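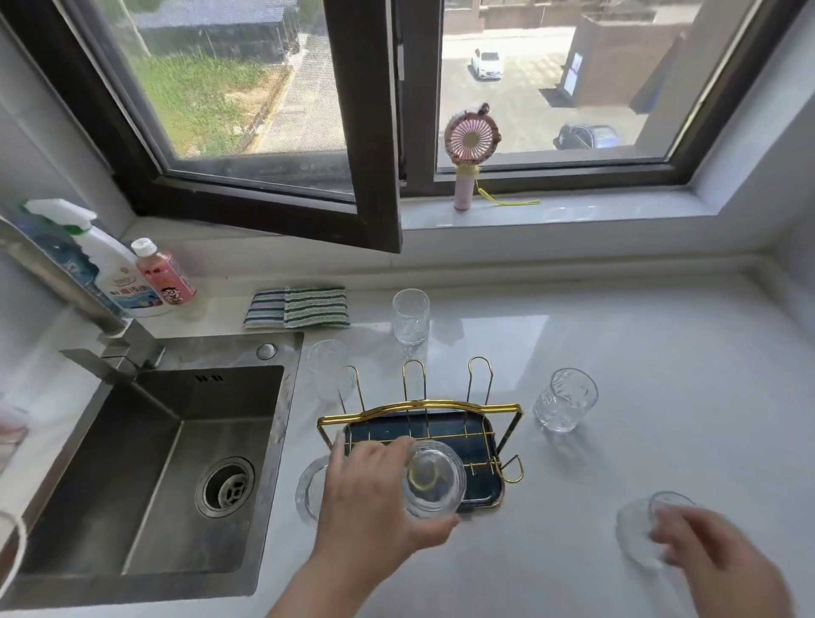
What is in the Drullgate recordings?
Birdsong, mostly, and a good deal of rain. The set holds 3,000 short sound clips from the hedges and back lanes between Drullgate and Duston, each 15 seconds long and each labelled with the birds we could hear in it.

Why we made it
Olga Farías wanted something to practise on before the spring surveys, and every collection she tried was full of perfect solo blackbirds. Lovely, but our lanes don't sound like that! Our lanes have a wren shouting over a tractor, two robins having it out, and a gate that really needs oil. So we kept all of it.

What you get
clips/ holds the sound files, in WAV
labels.csv has one row per clip, with the species, the place and the part of the day
places.csv lists the 42 listening spots, with notes on hedges, water and traffic
notes.txt is worth reading first, especially if you plan to use the Leiva clips

How the labels were done
Macarena Ocampo and Renata Cabral listened to every clip separately and wrote down what they heard. Where they disagreed, Octavio Ojeda had the deciding vote (chiffchaff songs caused no trouble at all, alarm calls caused plenty). If all three were stuck, the label says "unsure". Please leave those clips in if you can, they're some of the most interesting ones we have.

Known problems
Wind is bad at the Grarkalmont end, and the goldcrests there are easy to miss.
Dawn is much better covered than evening. Owls are thin on the ground as a result.
Two spots share a name in places.csv. Use the spot number, please.
"Tit, other" is a muddle and we're still sorting it out.

Using it
Share it, cut it up, play it to a class, train your own ears with it. Just name the Drullgate recordings somewhere and keep the labels file with the clips.

Corrections
Very welcome! Send the clip number and what you think you heard to Pascual Ocampo, who updates the labels on Thursday evenings. The next batch comes out in May, with more from the Duston water meadows and, fingers crossed, a proper cuckoo.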